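8 May 2018

Desk half done
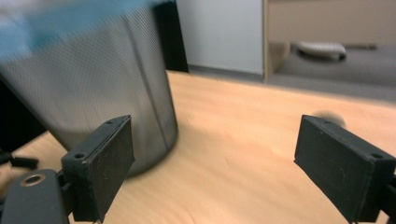 Gray mesh wastebasket, up on the table.

Woke before the alarm and lay there listening to the garbage truck go up one side of the street and down the other. Got up when it reached our end. Coffee, toast, the heel of the loaf because the rest had gone hard.

I decided last night that today would be paper. I have been putting it off since the move, and the move was long enough ago that I can't use it as an excuse anymore. When we left Skovley I packed the desk drawers by tipping them straight into cartons and taping the lids down. I wrote PAPERS on the side of each one, and that has told me nothing every time I have looked at them since.

Started a little after breakfast. My rule was that everything had to be picked up once and decided on. I kept to that for the first carton and then began making a pile for things I wasn't sure of, and by lunch that pile was taller than the others. Went back to it after eating and got most of it down.

Mostly it was what you would expect. Bank statements from an account that is closed. Manuals for a toaster, a fan, and a radio, none of which we own now. Warranty cards never filled in. A lot of envelopes kept for the address on the back. Menus. The instructions for the tent, which I looked for all of last July and finally gave up on, so we put the tent up by guessing and had a pole left over. I have put them in the tent bag. I walked them down to the closet right then so they would not end up in another pile.

The letters took longer. I had forgotten how many Dosia wrote when she was working up north. She wrote on anything, the backs of order forms, paper bags cut open and flattened. I sat on the floor and read for most of an hour. There is one where she describes the landlady's soup over two full pages and then at the bottom says she has been promoted. I remember getting that letter but I had remembered it the other way around, with the news first. I put all of hers in the shoebox with the lid that fits. I'm not going to sort them by date. Most of them don't have one.

Roel Stevens called while I was in the middle of that. He wanted to know if I still had the ladder. I said I thought he had it. He said no, he brought it back in the fall, and I went out to look with the phone in my hand and it was behind the water heater, where he said he had put it. He is going to come by for it at the end of the week to do his gutters. He asked what I was up to and I told him, and he said he burned all of his in a barrel one afternoon and has never missed a page. I believe him, but he also had to send away for a new birth certificate, which cost him plenty of trouble.

He says his knee is better. He has gone back to walking to the lake and home again in the mornings. He sounded good. I should have him stay for supper when he comes.

Lunch was the rest of the bean soup and a few crackers. I had a handful of Nustinness afterward, the salted ones. I bought two bags because they were marked down and I can see now why they were marked down. They taste like the inside of a cupboard. I will finish them anyway, or maybe chop them up into something.

In the afternoon I did the tax folders. I looked up how long you are supposed to keep them and got different answers from different places, so I kept the longer stretch and let the rest go. It felt strange tearing up years of work. There was the year I drove for the bakery, with all the mileage written down in pencil in a little book. 80 miles on some days, all of it inside the same few towns. I kept the book and threw out the forms.

I don't own a shredder. I tore things across and then across again, and my hands got sore at the base of the thumbs. Whatever had numbers on it I tore smaller. By the end I was just tearing the top strip off and leaving the rest whole, and I think that is fine. Anyone who wants to know what I paid for heating oil in the old house is welcome to it.

Found some things I had given up for lost:

My mother's recipe for the plum cake, in her writing, with a grease spot over the amount of flour.
The spare key to the mailbox, taped to a card.
A 10 dollar bill in a birthday card from my aunt, which means I opened the card and never thanked her. She has been gone a long time now.
The photo of the dog on the porch step.
The receipt for the Hamada, with the name of the man who sold it to me.

The Hamada is the sewing machine. I have been telling people for years that I paid 3 times what it was worth, and according to the receipt I did not. It was a fair price. I suppose I was upset about money that month and the story stuck. I have written the correct figure on the back page of the manual, which is one manual I did keep. It needs oil and a new belt. I'd like to get it running before the end of the summer and take up the curtains in the back room, which have dragged on the floor since we hung them.

Dosia came home at the usual time and stood in the doorway for a bit. She asked which piles she was allowed to walk on. I showed her the shoebox and she didn't want to look at it. Then after supper I heard her laughing in the other room, and she had it open on her lap. She read me the one with the soup. She says the landlady put raisins in it and that I have never properly taken that in.

Supper was eggs and potatoes, since neither of us had thought about it. She did the dishes. I carried the torn paper out to the recycling and it was lighter than I had thought it would be for a whole day's work. It was still warm out. The people across the way had their windows up and a ball game on – I stood there long enough to hear the end of an inning.

There are still cartons in the closet. I opened the top one to see what I was in for and it is mostly cables, so that is a different job and I am not starting it this week. There is also the matter of the photographs. I have been thinking that those should go in albums, but I have also been thinking that for as long as I have owned photographs. I could begin with the ones from Skovley and see how far I get. The stationery place had albums in the window, the kind with black pages and little corners you lick. I don't know if anyone still likes those but I do.

Things to do tomorrow: call the dentist back. Buy bread. Ask at the hardware store about a belt for the machine and bring the old one along so I am not describing it with my hands again. Find out if the library takes old maps, as there is a whole roll of them and they are too good to tear. Write to my cousin and ask her how much flour goes in the plum cake. She made it with my mother more often than I did and she may have it written down somewhere.

My back is stiff from the floor. Next time I will use the chair. I have left the lamp on over the table and I should go turn it off before I get into bed.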